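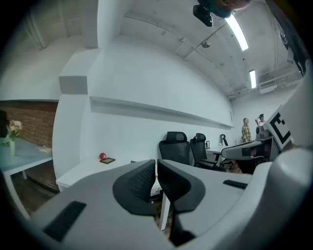 White-walled office.

Katene K68 slim keyboard: long-term review

The Katene K68 is a wired, full-size membrane keyboard sold mainly to offices that buy in bulk. I have used one since June as my main input device, mostly for spreadsheets and plain text, at six to eight hours a day. The review unit was bought at retail from Urutbridge for $13. It replaced a Rakomine board of similar size that had lost its space bar stabilizer.

Build

The case is plastic throughout and weighs 488 grams without the cable. There is some flex if you press hard between the G and H keys, none in normal typing. Two fold-out feet raise the rear edge. They lock with a click and have not collapsed, but the feet have no rubber on them, so the board slides on a smooth desk when they are open. With the feet folded in, the four pads underneath hold well.

The cable is fixed and exits at the rear center. It is long enough to reach a tower on the floor. There is no channel for routing it left or right, which matters if you use a monitor stand with a low shelf.

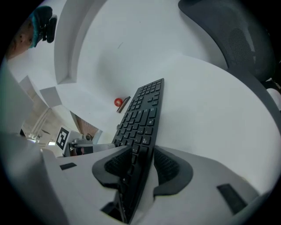

Slim black keyboard with small square keys.

Typing

Actuation force is nearly 68 grams on the letter keys, measured with a spring gauge. The space bar is heavier and noticeably louder at its left end. Travel is short. Anyone moving from a laptop will adjust within a day; anyone coming from a mechanical board will bottom out on every stroke for the first week.

Enter is the wide, single-row type. The arrow keys are full size. The function row is reduced in height and has no gaps between groups, so F4 and F5 are easy to confuse by touch. I still hit the wrong one.

Rollover is limited. Three letters held together register in most combinations, but Q, W and S with Shift does not. This has no effect on office work.

Legends and cleaning

Legends are printed, not molded. The A and E show slight wear. The keycaps pull off with a wire puller and go back on without trouble, except for the space bar, whose metal clip is fiddly.

Compared with the Cetberg 400

The Cetberg costs more and has a detachable cable, a firmer case and better spacing in the function row. Its keys are also quieter. The Katene has the lower front edge, and I prefer it for wrist angle.

Rating: 3.5 out of 5. Suitable for general office use. Buy the Cetberg if you depend on the function keys.

Posted July 2018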